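How a Small Dish Gets Its Shine
A reading page about ceramics, glaze and the things we keep on a dresser

Rings, earrings, hair ties and spare buttons share one problem. They are small, and small things roll. A person who takes off a ring to wash the dishes has to put it somewhere, and a flat shelf with no edge is a poor place. For a very long time people have solved this with a little bowl.

This page explains what a ceramic dish is made of, how it becomes hard and glossy, why it breaks the way it does, and how to look after one. Words in the word list at the end are worth learning. They come up again if you study rocks or chemistry.

What is a ceramic?

A ceramic is a hard material made by heating clay or a similar mineral until it changes permanently. Bricks, flowerpots, bathroom tiles, dinner plates and the bowl of a toilet are all ceramics.

Clay begins as rock. Rain, ice and weak natural acids break rock down over thousands of years into extremely fine grains. Under a powerful microscope, the grains of clay look like tiny flat plates. When there is water between the plates, they slide past one another. This is why wet clay can be squeezed and shaped, and why it stays in the shape you leave it in. The scientific word for this is plastic, which is confusing, as it has nothing to do with plastic bags.

When clay dries, the water leaves and the plates lock together. Dry clay is stiff but weak. If you put a dried clay pot in a bucket of water, it slumps back into mud.

Firing changes that. A potter places the dry clay in a kiln, a kind of very hot oven, and heats it slowly. Water that was held inside the mineral itself is driven off. At higher temperatures, some of the material begins to melt and flow between the grains. When it cools, it works like glue. The clay has become ceramic, and no bucket of water will turn it back.

Three common kinds

Earthenware is fired at the lowest temperature. It is often red or brown and has many tiny holes, called pores. An unglazed flowerpot is earthenware. Water soaks into it.

Stoneware is fired hotter. It is dense, heavy and usually grey or tan. Many mugs and baking dishes are stoneware.

Porcelain is fired hotter still and is made from a very pure white clay called kaolin, mixed with other minerals. It is hard and smooth. If the wall is thin enough, some light passes through it.

You cannot always tell which kind you are holding. A thick white glaze can hide a red clay. One clue is the underside, where there is often an unglazed patch.

Making a shape that is not round

A potter's wheel spins, so anything made on a wheel starts out round. Many dishes in shops are made another way, called slip casting. Slip is clay mixed with enough water to pour, like thick cream.

The slip is poured into a plaster mould. Plaster absorbs water, so it pulls water out of the slip wherever the two touch. A layer of firmer clay builds up on the inside wall of the mould. The longer the slip stays in, the thicker the layer. After a time – 15 minutes might be enough for a small dish – the extra slip is poured out. The layer is left behind as a hollow shape.

When the clay has stiffened, the mould is opened. The rim can then be trimmed. It can be cut level, or it can be cut in waves, scallops or points. A mould can also be made so that the shape of the rim is already part of it.

Shapes borrowed from nature

Designers often copy things that grow. There are dishes like leaves, shells, pumpkins and halves of a walnut. Eggs are a popular choice. An eggshell is smooth, pale and curved in every direction, and people already think of it as a container.

An egg is also surprisingly strong for something so thin. A curved wall spreads a push over a wide area. A flat wall bends in the middle. Bridge builders use the same principle in arches.

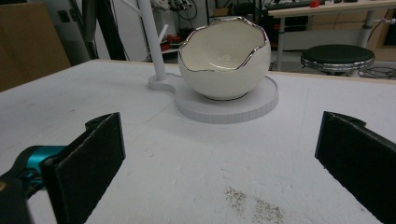 A white bowl made to look like a broken eggshell. Find the thin silver edge on the rim, and the post with a short branch standing beside the bowl.

The jagged rim is only a style. A real eggshell cracks in an uneven line when it is tapped, and the designer has repeated that line in ceramic. The silver edging follows every point and dip.

A stand with a post can be useful for jewellery. A ring has a hole through it, so it can hang from a branch. Loose pieces such as earring backs and beads have to go in a bowl. A low, wide base helps a tall post stay upright, for a reason explained below.

Why does it shine?

Shine comes from smoothness. Light travels in straight lines until it meets something. If a surface is very smooth, light bounces off it in an orderly way, and you see bright spots or small reflections. If a surface is rough, even slightly, the light bounces in many directions. That surface looks matte, or dull.

The bowl on this page is glossy on the outside. The disc under it is matte. Both are white, but they handle light differently.

On most ceramics the shine is produced by glaze. Glaze is a thin coat of glass. It begins as a powder of ground minerals mixed with water, and the piece is dipped in it, brushed with it or sprayed with it. At this stage it looks chalky. In the kiln the powder melts, spreads into an even layer and sticks to the clay below. After cooling it is hard and smooth.

Glaze has a second job. Because glass has no pores, a glazed dish is easier to wipe clean and does not soak up spills.

Where does a metallic edge come from?

Metallic bands on ceramics are usually added last. One method uses a liquid called lustre, which contains a very small amount of metal. It is painted over glaze that has already been fired. The piece then goes back into the kiln at a lower temperature. The oily part of the liquid burns off and a film of metal stays behind. Other makers use metallic paint, which does not need firing but rubs off more easily.

A metal film made with lustre is much thinner than a hair. It can be worn away by scrubbing. Dishes with real metal edging must not go in the microwave, where the metal can spark.

Balance

Every object has a centre of mass, the point where its weight balances. An object stays standing as long as its centre of mass is above its base. A tall, thin object with a small base needs only a small tilt before the centre of mass passes the edge, and then it falls.

There are two ways to make a tall object steadier. One is to widen the base. The other is to put more weight low down. Think about this the next time you see a lamp, a coat rack or a music stand, and check which method the maker used.

Why ceramics break

Ceramics are hard and brittle. Hard means difficult to scratch. Brittle means that the material does not bend before it breaks. A metal spoon dropped on tiles may dent. A ceramic dish has no way to dent, so the energy of the fall goes into making cracks.

A crack normally begins at a weak place, such as a small chip, a bubble in the clay or a sharp inside corner. It then travels very fast. Pieces that stick out, such as handles, spouts and thin points on a rim, receive knocks first and should be treated with the most care.

Sudden changes of temperature also cause cracks. When one part of a dish heats up quickly, that part expands and the rest does not. The strain may be enough to split it. This is called thermal shock.

Looking after a small dish

1. Lift it by the lowest solid part. Do not lift it by a post, a handle or the rim.
2. Put it on a level surface, back from the edge.
3. Wipe off dust with a soft dry cloth. For sticky marks, use warm water and a drop of dish soap.
4. Dry metallic edging by patting.
5. If it breaks, call an adult. Broken ceramic is as sharp as broken glass, and small pieces travel a long way across a floor.

Try it: matte and glossy

You will need a torch and 5 objects from around the house. Good choices are a mug, an unglazed flowerpot, a metal spoon, a piece of cardboard and a plate.

Make the room dim. Shine the torch on each object from the side, keeping it the same distance away each time. Do not shine it into anyone's eyes. Draw the bright spot you see on each one. A small spot with a sharp outline means a smooth surface. A wide, faint glow means a rough one. An object with no spot at all is very matte.

Next, turn the mug over and test the ring it stands on. Compare it with the side of the mug. If the ring looks duller, it probably has no glaze. Potters wipe the glaze off the foot before firing so the piece does not stick to the kiln shelf.

Word list

Brittle: breaks without bending first.
Centre of mass: the point where the weight of an object balances.
Firing: heating clay in a kiln until it changes permanently.
Glaze: a thin coat of glass on a ceramic.
Kaolin: a pure white clay used in porcelain.
Kiln: a very hot oven for firing clay.
Lustre: a liquid that leaves a film of metal on a glaze.
Matte: dull, without shine.
Pore: a tiny hole.
Slip: clay mixed with enough water to pour.
Thermal shock: cracking caused by a sudden change of temperature.

Flomberg Reading Pages, Materials series. Page last checked 17 Nov 2024. The next page in the series is about glass.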